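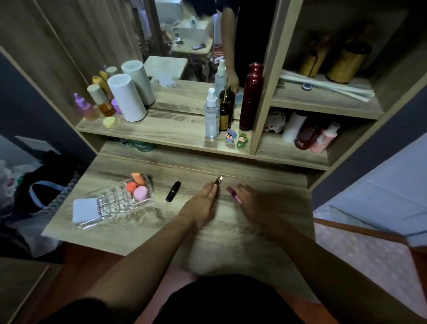
plancombe-reach

Tooling for segmenting and labelling reach and grasp phases in head-view recordings of desktop tidying. Output feeds the Merkivier planner.

Contents
2,933 clips, split by desk: 1,799 train, 556 validation, the rest test. No desk appears in two splits.

Labels
One phase per hand per time step: idle, approach, contact, transport, release. Hover without contact is labelled approach. Mirror reflections are not labelled.

Known issues
Clear acrylic gives unreliable depth. Clips shorter than 200 time steps are skipped by the loader.

Maintainer: Shanti Jaiswal
Last updated: 2022-10-08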